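À propos de Skarnar

Skarnar est un centre de suivi nutritionnel et de préparation physique installé à Pirkberg. Il s'adresse aux adultes qui souhaitent modifier durablement leur poids ou leur composition corporelle, avec ou sans objectif sportif. Le centre ne vend ni compléments alimentaires, ni substituts de repas, ni programmes clés en main.

Activité

Le suivi repose sur trois mesures de départ : dépense énergétique de repos par calorimétrie indirecte, composition corporelle par impédancemétrie segmentaire et capacité aérobie sur tapis ou sur ergocycle. Un relevé alimentaire complet est demandé avant le premier rendez-vous. Les portions y sont pesées crues, sauf pour les plats achetés préparés, saisis d'après l'étiquette.

À partir de ces données, la diététicienne établit une cible énergétique journalière et une répartition des macronutriments. La cible est révisée toutes les 6 semaines. Entre deux révisions, elle n'est pas modifiée, même en cas de stagnation apparente : les variations hydriques masquent couramment la perte de masse grasse sur des périodes courtes, et les corrections trop fréquentes rendent les relevés inexploitables.

Le déficit prescrit ne dépasse en aucun cas 700 kcal par jour. Pour les personnes en préparation d'une course, il est réduit dans le dernier bloc d'entraînement, puis supprimé la semaine de l'épreuve.

Méthode de relevé

Les apports sont consignés dans Fakska, le carnet alimentaire développé en interne. L'outil a été conçu pour une saisie rapide au gramme et fonctionne sans connexion. Il n'affiche ni score, ni classement, ni code couleur. La base d'aliments compte 1519 entrées, toutes vérifiées à la main – les doublons et les fiches proposées par les utilisateurs n'y sont pas admis. Une entrée absente peut être demandée par le formulaire de l'application.

Le poids est relevé chaque matin à jeun. Seule la moyenne mobile sur sept jours est prise en compte lors des rendez-vous. Les pesées isolées sont conservées mais ne sont pas commentées.

Les tests d'effort sont réalisés selon le protocole Cao, rédigé par le centre : paliers de trois minutes, incréments fixes, arrêt volontaire ou arrêt sur critère cardiaque. Le même appareil est utilisé pour tous les tests d'une même personne. Un changement d'appareil entraîne une nouvelle mesure de référence.

Blessures et reprise

Une part importante des personnes suivies arrive après une interruption d'entraînement : fracture de fatigue, tendinopathie, intervention chirurgicale. Dans ce cas, l'apport énergétique est d'abord ramené à l'équilibre. Aucun déficit n'est mis en place avant l'accord écrit du médecin traitant. La reprise de la course se fait par alternance marche-course, sur sol plat, avec un volume fixé en minutes et non en kilomètres.

Le centre ne prend pas en charge les troubles du comportement alimentaire. Les demandes concernées sont orientées vers un service spécialisé après l'entretien d'accueil.

Organisation

Cremilda Vasconcelos, diététicienne, dirige le centre et assure les bilans initiaux. Zulema Zapata est responsable de la préparation physique et des tests d'effort. Chaque dossier est suivi conjointement par les deux, et toute modification de la cible énergétique ou du volume d'entraînement est cosignée.

Le centre comprend 2 salles : une pour les entretiens et les mesures au repos, une pour les tests. Les rendez-vous sont individuels. Les séances collectives, proposées jusqu'en mars, ont été remplacées par des créneaux de course encadrée en petit groupe au départ du centre.

Données

Les relevés appartiennent à la personne suivie. Ils sont exportables à tout moment au format CSV et supprimés sur simple demande. Aucune donnée n'est transmise à un assureur, à un employeur ou à un club.

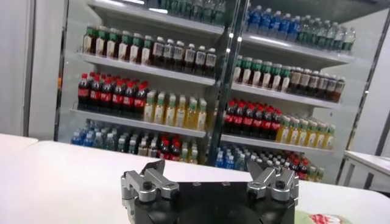
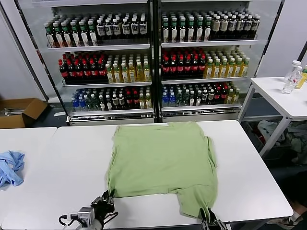
Texte : Cremilda Vasconcelos et Zulema Zapata
Mis à jour le 15 octobre 2023

Prendre contact

Le premier entretien dure une heure et n'engage pas à un suivi. Il convient d'apporter les derniers résultats sanguins disponibles, la liste des traitements en cours et, le cas échéant, le plan d'entraînement des trois derniers mois. Pour la calorimétrie, il faut être à jeun depuis plus de 6 heures et n'avoir consommé ni café ni thé le matin même. Une tenue de sport n'est nécessaire que pour le test d'effort, programmé à une date distincte.

Les demandes se font par le formulaire de contact ou à l'accueil du centre. Les annulations sont acceptées sans frais jusqu'à la veille du rendez-vous.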